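Mevilow Clip Box and Tray Set

Sold by Plultmont Games and Storage
Item number 314
In stock

I'm Kipchumba Bakilana and I run the games side of the shop, so if you've ever emailed to ask whether a set of tiles will fit in a particular tub, it was me who wrote back (sorry if I went on a bit). This is the set I end up recommending more than anything else, and I use it at home as well.

What you get is a clear plastic box with blue latches down two sides, a see-through lid that lifts right off, and a black plastic tray with a raised rim. Nothing clever. You tip your tiles onto the tray, have a sort through, and pop them back in the box when you're done. I used to keep mine in the cardboard carton they came in, and after a couple of years the corners had gone and I was finding bamboo tiles down the side of the sofa!

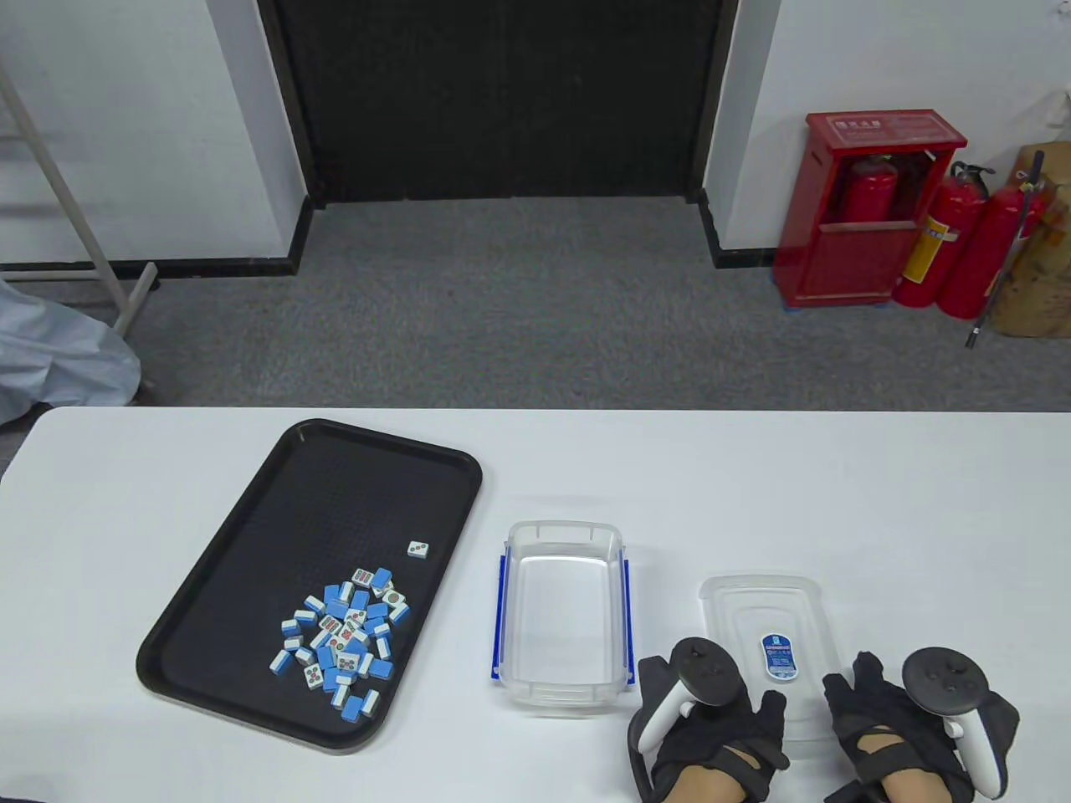
I do all my sorting on the tray now and I wouldn't go back. Mahjong tiles are slippery little things on a bare table, and the fine texture on the tray floor gives them a bit of something to sit on. The rim stops the strays too. I like to spread everything out, turn the tiles face up, then pull out the dots first and work through the rest. My sister starts with the honours and says I'm doing it all wrong, but she also stores her dominoes in a sock.

The tray isn't meant for playing on, by the way. You want a proper mat or a table for that. It's for sorting, checking you've still got a full set, and carrying the lot through to the kitchen when somebody wants the dining table back.

What goes in the box

I've had all sorts in mine. Mahjong tiles are the obvious one, and I just pour them in, any old way up. If you're the sort who stacks them in neat rows you'll fit more in, but I've never had the patience. It's also good for dominoes, wooden letters, poker chips, and the bits from those big board games where the insert gives up after the second outing.

Because the sides are clear you can tell at a glance which box you've picked up. That matters more than you'd think once you own a few of them. I have a shelf of these at home and I've only labelled the ones with jigsaw pieces in.

The Gachanja tile sets we sell all fit in one box with the lid shut. The Ercombe sets have chunkier tiles, so for those I'd get a second box and split them, suits in one and everything else in the other. If your tiles came from somewhere else, measure them and drop me a line before you order.

A few things people ask me

Does the lid come off completely? Yes, it's a separate piece. Lay it flat next to the box while you're sorting and you won't go hunting for it later.

Can I wash it? Warm soapy water and a soft cloth is all I use, on the box and the tray. Let everything dry properly before the tiles go back in. I haven't tried the dishwasher and I'm not going to.

Is the tray all right for drinks? It's a serving tray at heart, so of course. Mine has done plenty of tea and biscuits in its time. Just give it a wipe before the tiles go back on, as crumbs get into the texture.

Can I buy the box without the tray? You can, and lots of people come back for a spare. I keep an empty one next to the full one when I'm sorting, so anything chipped or from the wrong set has somewhere to go.

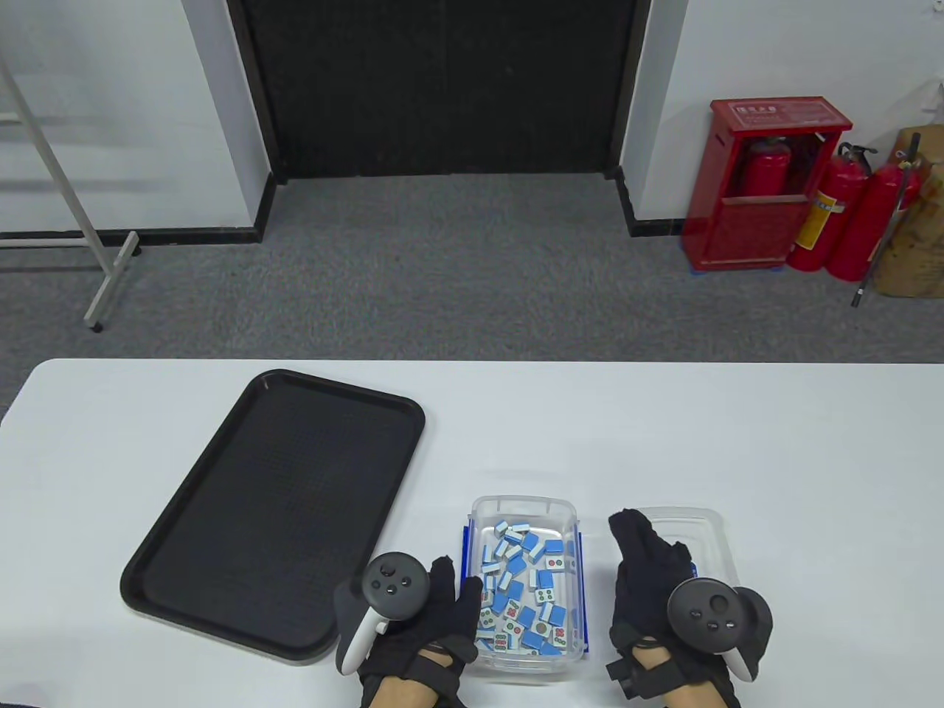
Ordering and delivery

We pack orders every weekday morning and I pop extra paper round the latches so they don't get knocked in the post. Orders of 2 sets or more go out in one parcel where we can manage it. For our Christmas cut-off, get your order in by December 22, 2022 and choose the faster delivery at checkout.

If a latch turns up cracked, send me a photo within 10 days and I'll get a replacement box out to you. No need to post the old one back, just keep it for pegs or something.

Goes well with: Gachanja tile set, Ercombe tile set, spare Mevilow Clip Box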